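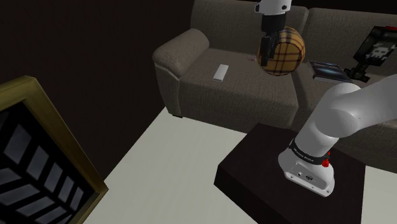
White robotic arm on a dark table

Eltari are a folk-soul duo, Eldana Negash (vocals) and Declan Rowbotham (guitar). First EP, Hokano, pressed in a run of 500. Sold out by January. Reviews mostly kind, a few complained about teh drums.
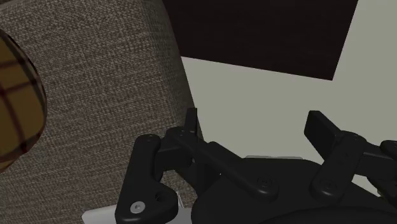

Who produced Hokano?
Jiahui Yin, who also plays bass on two tracks.

Second record still untitled. Recorded mostly live, few overdubs, strings by Suqin Ding.

Category: Folk and soul duos
56 shares | 2 comments

Related:
Shona Tennant
Kastico (label)
Feng (album)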